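Ilum Circuit Announces New Regional Karting Series for Young Drivers

Skirnura, Sep 7, 2022

Ilum Circuit is pleased to announce the Kaneko Junior Cup, a new karting series for drivers between eight and 15 years old. The first round will be held in November at the circuit's short track outside Skirnura. Three more rounds will follow in the spring, and one of them will be hosted by the neighboring track in Rernura.

The series is made for families who want to enter racing but find the existing championships too expensive. All drivers will use the same type of kart, with the same engine and the same tires, and the karts will be given out by a draw on the morning of each round. Teams are not permitted to change the engine. They may adjust the seat, the pedals and the tire pressure, and the officials will check all karts again after the final.

The entry fee for the full season is 800 dollars. This includes the use of the kart, fuel, one set of tires for each round and the insurance of the driver on the track. A family which wants to try only one round may do so, if there are free places two weeks before the event.

The grid is limited to 29 karts in each of the two age classes. If more drivers apply, the circuit will keep a waiting list in the order in which the forms arrived. Drivers who live in the Skirnura district do not get priority.

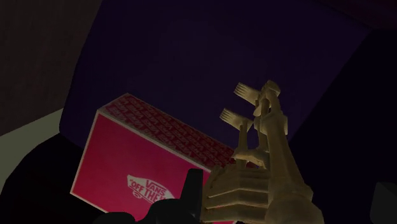 Every round has the same timetable. Practice begins at 9 a.m. and is followed by a qualifying session of ten minutes. The result of qualifying decides the grid for two heats, and the points from the heats decide the grid for the final. The final of the older class has a distance of 18 laps, and the final of the younger class has 12. In case of heavy rain the race director can shorten the heats, but the final will be run at full distance whenever it is safe.

"For many years we have seen children come here for a birthday party, drive very well, and then not come back, as the next step was too big for the parents," a spokesperson for Ilum Circuit said. "With this series we want to make the step smaller. We also hope that the racing will be close, and that the spectators will enjoy it."

The circuit has prepared its facilities for the series during the summer. The barriers at the last corner were replaced, and the pit lane was made wider. A new covered stand offers 90 seats next to the start line. The circuit expects roughly 3,000 visitors over the whole season. Entrance is free for children, and parking is possible in the field behind the paddock.

Drivers without a license must take part in a training day before their first round. The training includes the meaning of the flags, the starting procedure and driving in a group. It is given by the instructors of the circuit and is already included in the fee. Helmets and suits can be rented, but drivers should bring their own gloves and closed shoes.

Entry forms are available at the reception of Ilum Circuit and at the office of the track in Rernura. The complete sporting rules are sent together with the form.

Members of the press who wish to attend the first round are asked to register at the circuit office.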